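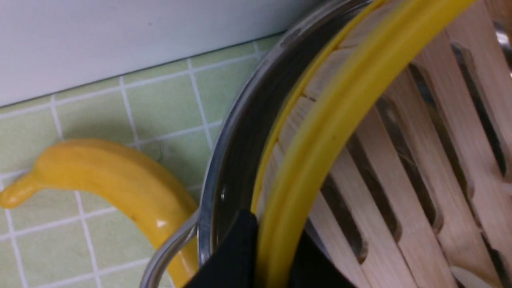 来之前以为会隔着玻璃看，没想到能站到操作台边上，还能问它为什么在那个位置停一下，一位到场的观众在登记处这样说。Etdale公司昨天下午把厨房操作实验室对外开放，类似的话，工作人员在几个小时里听到了不少。

首页 新闻中心 产品 开放日 招聘 联系我们

分类：公司新闻 / 开放日与演示

Etdale举办家用操作机器人开放日，现场演示厨房物品抓取

2025年10月23日，Etdale发布本次开放日情况。活动在公司位于Trestano园区的实验室举行，共接待来访者60人，包括园区内企业员工、附近居民以及两所职业学校的学生。开放日分三场进行，每场安排一次讲解、一次演示和一段提问时间。

演示使用的是Etdale的Pluda机械臂系统。该系统面向家庭厨房和小型餐饮场所，主要任务是在台面上识别、抓取和放置常见器具。实验室的台面按普通住宅厨房的条件布置，铺浅绿色小方砖，演示用品有不锈钢锅、浅色木条架和玩具香蕉等。夹爪一侧装有小型相机，机械臂靠近物体时，由它提供近距离画面，画面同步显示在观众区的屏幕上。

讲解人员介绍，厨房台面对机器人来说有几处难点。不锈钢表面会反光，同一口锅换个角度，画面里的明暗就不同。锅的提手较细，又常与旁边的物体重叠，系统要先分清哪一部分属于锅，再决定从哪里下爪。带条形开孔的木架则容易让系统误判深度，把孔后的阴影当成实物。

为应对这些情况，Pluda在本次演示中运行了新版控制软件Iyamu。软件自今年5月开始在实验室内部测试，到开放日前累计完成1,439次抓取记录。记录中既有完成的动作，也有中途放弃和滑落的动作，后两类由工程人员逐条标注，用于后续训练。

三场演示共安排19项任务，其中16项一次完成，另外3项未能一次完成：两项是夹爪接触提手后位置偏移，系统退回重新定位；一项由操作员按下暂停键后重新摆放物品。公司没有在现场更换任务，未完成的部分也在提问时间里作了说明。

提问时间里，来访者问得较多的是安全和价格。关于安全，工程人员表示，机械臂运行时台面周围设有停机区域，有人伸手进入，机械臂即停止动作。关于价格，Etdale表示目前没有面向个人用户的销售计划，现阶段只与小型餐饮场所开展试用合作，条件逐家商定。

也有来访者问到能否处理刀具和热锅。工程人员答复，现版本不处理刀具，也不接触正在加热的器具，这两项不在本年度的开发范围内。

职业学校的学生另外参加了一段操作体验。学生在工作人员陪同下，用手柄控制机械臂移动玩具香蕉，并查看自己操作产生的相机画面和轨迹数据。体验数据未经本人同意不会保留，现场备有书面同意书。

Etdale计划继续举办开放日，下一次的时间和报名方式将在公司网站公布。每场名额有限，团体参观须提前登记。实验室入口在Trestano园区北侧，来访者请走步行通道，园区内不提供访客停车位。

关于Etdale
Etdale从事台面操作机器人的研发，产品包括Pluda机械臂系统及配套控制软件Iyamu。公司的研发和测试工作均在Trestano园区内进行。

媒体垂询请通过公司网站“联系我们”页面提交，新闻中心将在工作日内回复。

本网站使用Cookie以改善浏览体验。继续浏览即表示您同意我们的Cookie政策。 接受 设置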